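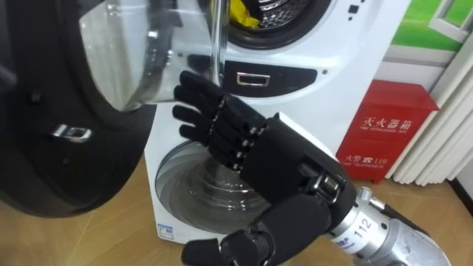 Page last changed: 21 May 2019

Paucar Wool & Delicates Wash, refill pouch

We started making the Paucar wash because we were fed up with jumpers coming out stiff and smelling of somebody's idea of a meadow. It is a plain liquid soap with a little lanolin in it and hardly any scent, and it has been our best seller at the Gimville shop ever since the first batch — which rather took us by surprise, as we had only made enough for friends and family!

Use 2 capfuls for a full drum of woollens, or a single one if you are washing by hand in the sink. Pour it into the drawer, choose the coolest wool setting you have, and please don't be tempted to add softener. Dry everything flat on a towel, well away from the radiator.

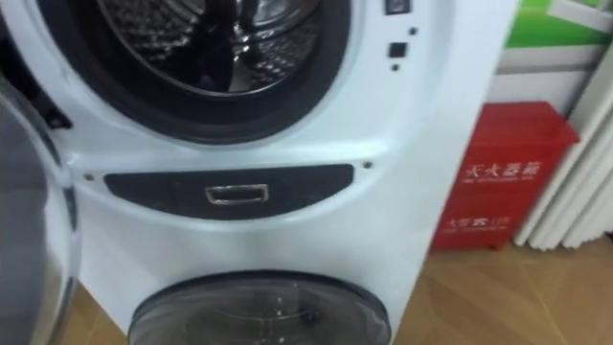 Front loader with the drum empty.

The pouch holds enough for 3 months of ordinary family washing and fits the Zurkileck glass bottle, sold separately. If you already have one of our older bottles, the cap is the same size, so do keep using it. Silk is fine too, although we would try a hidden corner first with anything dyed dark red or navy.

Orders go out from Stadamberg and usually take 4 working days, a little longer in December when the whole town seems to be posting parcels. Unopened pouches can be sent back within 6 weeks.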